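Print
E-mail

Keyed Alike Is a Bad Default

By Michalis Tsolakis

Most small storage sites buy padlocks keyed alike. One key opens every lock in the order, the key ring gets lighter, and the purchasing form has one line on it. I managed access at the Hourani storage yard for 3 years and think the practice should be dropped for any site with more than a few key holders.

The problem is the cost of a lost key. At a keyed-alike site, one missing key compromises every lock. We had 26 gates and cabinets on a single key. When a copy went missing in May, the correct response was to replace all of them. The bill came to just over $2,000, with labor. Under a master-key plan, the same loss would have meant 2 new locks.

The usual objection is that master-key systems are weaker against picking. This is true in a narrow sense - extra shear lines give a picker more positions that work. But our incident log shows cut shackles and borrowed keys, and no picking at all. A policy should follow the log.

Shackle clearance deserves more attention than it gets. A small padlock with a snug shackle leaves little room for a bolt cutter, and on an indoor cabinet it is often enough.
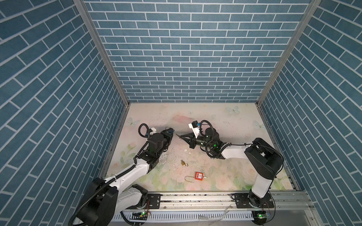
What to write down

Record the key code, the holder and the date of issue. Keep the codes away from the keys. Stamp the locks with a location number - never the key code.

E-mail this article
Print this article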